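Gondero Wrist-View Simulation Package

Overview
Gondero is a rendered tabletop environment for training and testing manipulation policies from a wrist-mounted camera. It was developed by the Praka research group under Marin Vasić and is supplied to university and industrial laboratories under an annual license.

Research basis
The package implements the contact-first method described by Yae Sasaki and Minoru Higuchi. A policy is first trained on close views of the gripper and the work surface, with very few objects present, and only then on full pick-and-place tasks. In the group's own trials, policies prepared in this way needed 600 demonstrations to reach the level that the standard schedule reached with considerably more. The gain was largest on tasks with thin or flat objects – coins, cards and washers – and small on tasks with tall ones.

Rendering
The gripper model includes the finger plates, linkage arms, pivots and screw heads. Wood surfaces carry a faint grain, so that a policy receives some visual texture even when the fingers point at a bare stretch of table. Finger opening is set per episode, from fully open to closed.

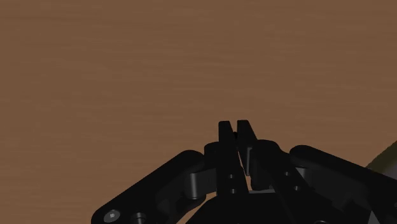 Package contents
Gripper and arm models with collision geometry
14 tabletop materials
3 reference policies with training logs
Scripts for replaying and scoring episodes
User manual (English and Japanese)

Requirements
A workstation with a current graphics card and 100 GB of free disk space. The Darnen physics library must be installed separately. Cluster use is supported – please state the number of nodes when requesting a quotation.

Known limits
Soft objects and liquids are not modeled. Results obtained with the reference policies should not be taken as a safety assessment for physical equipment.

Ordering and support
License requests are handled by Marlina Pelupessy. Technical questions should be sent to Itsuki Noguchi, with the package version and the episode log attached. The next release is planned for September.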